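The Third of December

My sister called while I was standing in the hall in my socks, looking at a box that came up to my ribs. She wanted to know if I'd eaten. I told her I was about to start on the Grinda, and she said was that a soup, and I said no, it's a frame with a fabric panel, it's going to go between the bed and the kitchen so I can pretend I have two rooms.

"You have one room," she said.

"I have one room until tonight!"

The apartment was on Arnstead, number 123, third floor, and I'd had it since February without buying anything bigger than a kettle. But then Pandey's had their sale, and the Grinda was 80 dollars, and I carried it home on the bus with my arms wrapped around it like a drunk uncle. I spread the black sheet on the floor first (the landlord is very tender about that floor) and shook everything out on top of it. Poles, bars, little bags of fittings. The instructions were two pages with no words on them, just a bald man smiling at a screw.

I also got out the white things I already owned, because I wanted to see if the whites went together. They didn't, quite. White is a terrible color for matching.

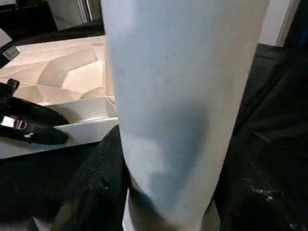 The white against the folded-looking white, 3rd December.

I sat down next to it all and got nowhere for a good while. The bald man had a pole going into a fitting, and I had a pole and a fitting that wanted nothing to do with each other. I called Grateck, who make the thing, and a recording thanked me for choosing Grateck and played me some pan flute. I put it on speaker and kept going. It was sort of nice, having company.

The trick was the bar at the bottom. You have to hold it down flat and keep the tall pole straight up at the same time, and not let go of either one, even if your nose itches — and mine did, right away.

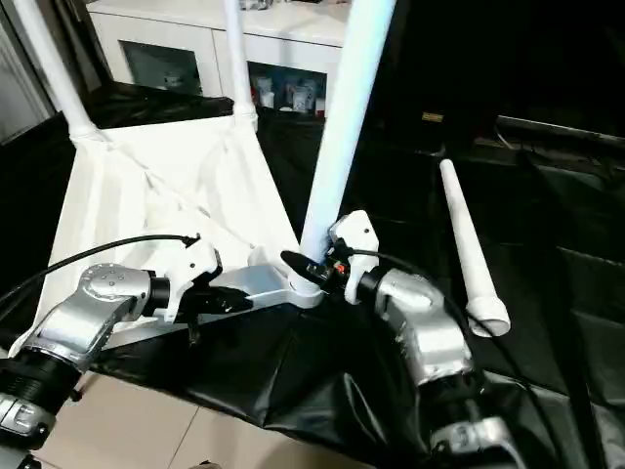
My mother had a screen like this when we were kids. Hers was green and it leaned, and behind it was where she sat to do the bills, and my sister and I were not allowed back there unless there was blood. We could see her feet the whole time. I used to lie on the rug and watch them, and when one foot started tapping I knew it was a bad month.

I hadn't thought about those feet in years.

The pan flute stopped and a woman said hello, Grateck, how could she help. I said I was putting up a Grinda and I thought I had it now. She asked if there was anything else. I wanted to tell her about the green screen, but she sounded tired, so I asked if the fabric was washable.

"Cold water," she said. "Hang it up damp."

I wrote that on the back of the bald man and went to find something to eat.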